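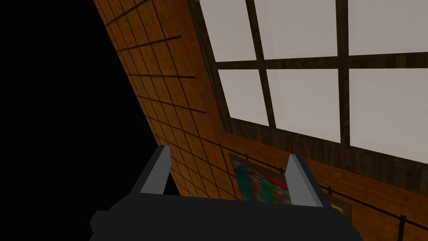 Fingers open, nothing between them.

Home Notebook Sites Forms People Contact

April 1, 2026
By Bushra Qureshi
4 min read

Back from the Zalutton plant and my feet hurt, so these are going in while I still remember which table was which. Round two of the workplace blood pressure checks is finished there! Gilani is next, and then the bus depot at Plellurura if they ever answer the phone.

Totals first. We have 583 people on the list across both rounds and 2,507 separate readings, which sounds like a lot until you remember that most people sit for several and a few came back on their breaks just to see if the number had gone down (it mostly had, a little, and they were very pleased with themselves). The December round is in the same file now. I merged them last night and kept the old copies in the folder marked "before merge," so please don't tidy that one away yet.

What I want to write down properly is the waiting problem. In December we had people walk in off the line, sit, stick an arm out, and get measured straight away. The first readings were all over the place. Of course they were, they'd just come up two flights of stairs in boots! This time we put the chairs in the corridor outside the canteen and made everybody sit for five minutes before going in. The foremen hated it. One of them stood there tapping his watch at me, and I offered him a chair too, and he took it, and his was high. He has a clinic letter now. He was very nice about it after that.

Things that worked: the paper slips with a tear-off half, the canteen lady letting us have the small side room, doing the night shift at the start of their shift instead of the end. Things that didn't: the screen (too short, you could see right over it), the marker pens, and my idea about calling people by number. They felt like they were at the deli counter. We went back to first names by the second morning.

Cuffs. We only had one large cuff, and we need at least three. I know I wrote the same thing in December, I went back and looked, and there it is with two exclamation marks. A regular cuff on a big arm reads high, and at Zalutton a lot of the loading crew have big arms. Sidra caught a couple of these and redid them with the large cuff, and she put a small "L" by the second reading. If you see a row with an L, use that one and ignore whatever sits above it.

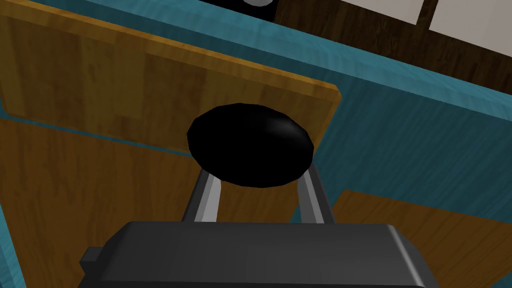

The early shift and the late shift gave us different starting numbers, and I'd half expected that, but I hadn't plotted them together before. Early shift starts high and drops with each reading. Late shift starts low and creeps up, maybe because they're getting bored or want their dinner. I drew the two lines on the whiteboard and they lean in toward each other as they go up the board (I'd put the reading number on the upright side, don't ask me why, it was late). They have the same shape as the gripper fingers in the picture, an upside-down V that doesn't close, with a gap left at the tips. I'd like to know whether that gap shrinks with one more reading or just stays there. Sidra thinks it stays. She says the early people are older on the whole, and I haven't sorted by age yet, so she may well be right.

Referrals: some 215 letters handed out over the two rounds. A letter just means "please get this looked at by your own doctor," and I must have said that sentence until I was hoarse. A few people were frightened by the envelope itself. Sidra Warraich, if you're reading this, your version where you hand it over open and read it through together was much better than mine and I'm stealing it for Gilani.

Follow-up is patchier. We have 245 people who came to both rounds, so those are the only ones where I can say anything about change, and I'm not going to say anything yet. I haven't checked who started tablets in between. There's a box for it on the form and half of them are blank, my fault, it's on the back and I forgot to turn the sheet over when it got busy. New form has it on the front, under the name.

Wetell (the spreadsheet thing, not the phone one) still eats the leading zeros off the badge numbers when you import. Set the column to text BEFORE you paste. I lost most of an hour to it.

Also, the plant manager asked whether he could see the results by name. No. He took it fine, but it'll come up again at Gilani, and whoever is at the desk needs to know the answer is no, even if he's friendly about it and has brought pastries. He can have the totals by shift once I've made sure the small groups can't be picked out.

For Gilani: large cuffs, taller screen, spare batteries, pens that write on the slips, ask about a room with a door. Sidra has the key to the cupboard. I have the tape measure for arms, it's in my coat.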